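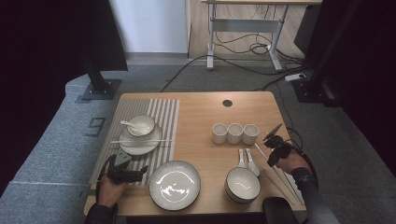 Omid Rashti wrote that the ticket should be closed as "not ready" and the tables at the Wamamstead dining room laid by hand until somebody sells a machine that can tell one plate from two. I'm leaving it open for now. My notes are below so they're all in one place.

Ticket 514 — Table setting, place layout fails on thin and stacked items
Opened by: Pranab Pathirana
Site: Wamamstead
Status: Open, waiting on Lengyel
Last update: January 11, 2021

Problem
The Eker arm sets a full place (plate, small bowl, spoon, chopsticks) without help on some runs and stalls on others. Over 200 runs in December it stalled at the chopsticks more than at any other step. The spoon is next worst. Bowls and cups are fine.

What I've tried
1. Dropped the closing speed on the fingers. Fewer chopsticks flicked across the table, same number missed.
2. Changed the order so chopsticks go down before the bowl. No difference. Changed it back.
3. Dimmed the overhead lights. White glazed crockery throws a lot of glare and I thought the depth reading was suffering. Plate picks improved, chopstick picks didn't.
4. Swapped the finger pads for the softer set Lengyel sent. Better on bowls. Worse on anything lying flat — the pad rides up over it.
5. Recalibrated from scratch. Took most of a morning and changed nothing I could measure.

Stacked plates
Separate fault, I think, but logging it under the same number. If the plates are stacked neatly the arm will sometimes lift two and carry on as if it had one. 13 doubles in the last batch. It doesn't notice the extra weight, or it does and there's no rule telling it to stop. Lengyel have the logs. 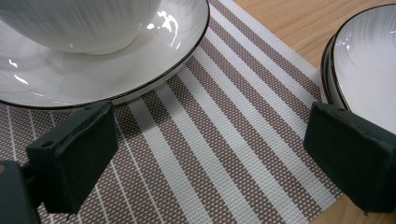
Could we run it unattended at Melbridge in the meantime?
Only for cups and bowls, with the plates put out singly by staff first.

Where that leaves us
A person lays a place faster than the arm does, and doesn't need the lights turned down. For clearing cups I'd use it tomorrow. For a whole table it still needs someone standing there, and that defeats the purpose.

Next steps
— Lengyel to send firmware 4 with the weight check switched on.
— Omid to confirm whether Melbridge can put up with chopsticks in a rest or holder. Lifted ends would help the grip.
— I'll rerun the plate batch once the firmware is in and post the count on this ticket.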